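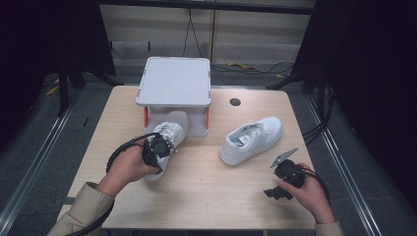
White sneakers, white stand, wooden tabletop.

I have been walking to work since September and I want to write down how it has gone before I forget the early part.

The route goes from my apartment near the Panside bus depot, over the rail bridge, down through the lower end of Tellasholm and along the river path to the office. It takes 40 minutes if I don't stop. The bus takes 25 on a good morning and I used to take it both ways. Then they changed the timetable, and the one I wanted went from every ten minutes to whenever it felt like it. After a week of standing at the stop I started walking, mostly out of annoyance.

The first thing I learned is that I owned the wrong shoes. I had leather work shoes and a pair of old running shoes with the heels worn down on the outside. The leather ones gave me a blister by the bridge on the first morning. The running shoes were fine for walking but I didn't want to sit in meetings in them. I tried carrying the good pair in a bag for a while. I forgot them at home on a day we had visitors, and spent that day keeping my feet under the table.

So I bought plain sneakers that I can wear at both ends. I ended up with Brunner ones. They are wider in the toe than what I used to buy, and I went up half a size. If you are going to walk any distance every day, try shoes on in the late afternoon with the socks you plan to wear. My feet are bigger at five o'clock than they are at nine in the morning and I had never noticed.

I paid too little attention to socks in general. Thin cotton ones bunch up under the arch after two miles. I now have several pairs of the same gray wool blend and I don't think about it anymore. They go through the wash inside out and dry on the radiator, which the label says not to do.

Rain was what I expected to put me off, and it hasn't much. There were 6 properly wet mornings in the first couple of months, where I arrived with my trousers soaked from the knee down. Light rain doesn't matter. I have a Kosex rain jacket that is too warm for anything above 50 degrees, so in the fall I wore it open and got a wet shirt. An umbrella works until the bridge. The wind comes straight up the tracks there and you have to close it and walk with your head down.

The river path floods at the low spot by the boat ramp. When it does, the way around is up the steps and along the main road, and that adds 8 minutes. I check the water from the bridge now. If it is over the bottom step of the landing, I go by the road.

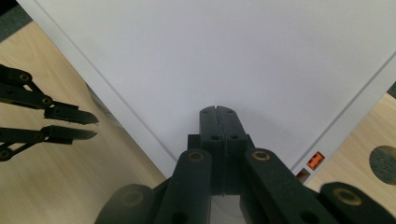 Closed finger pads, seen from behind.

Keeping light-colored shoes clean is the part people at work ask me about. I do very little. If there is mud on them I let it dry completely overnight and knock it off with an old nailbrush in the morning. For the rubber edge I use a damp cloth with dish soap. I take the laces out and soak them in a bowl. I did put an older pair through the washing machine once and the glue let go at one toe, so I won't be doing that again. Newspaper inside the shoes takes the water out faster than anything else I have tried, but you need to change it before you go to bed. We don't get a newspaper, so I use the free ad sheets from the mailbox.

My phone says I have walked 582 miles since I turned the step counter on. I don't entirely trust it. It once gave me a mile for mowing the lawn at my sister's, and it gives me nothing at all when I push a shopping cart. Still, it's a lot more than I would have guessed.

I haven't lost any weight, in case that is what you came for. I do sleep better. I get to work awake, and the walk home is usually enough to stop me going over whatever happened that day. I listened to podcasts at first and have mostly given them up. I like hearing the traffic at the crossings, and there is a stretch by the allotments where you get blackbirds even in the dark part of the winter.

Coffee is the one expense that went up. The bakery at the Tellasholm end of the bridge opens at 6:30 and I stop there more often than I planned. They do a cardamom bun that is gone by eight.

I still take the bus home if I have groceries. Next I need to find a backpack that doesn't leave a wet patch across my shoulders, so if you have one you like, leave a comment.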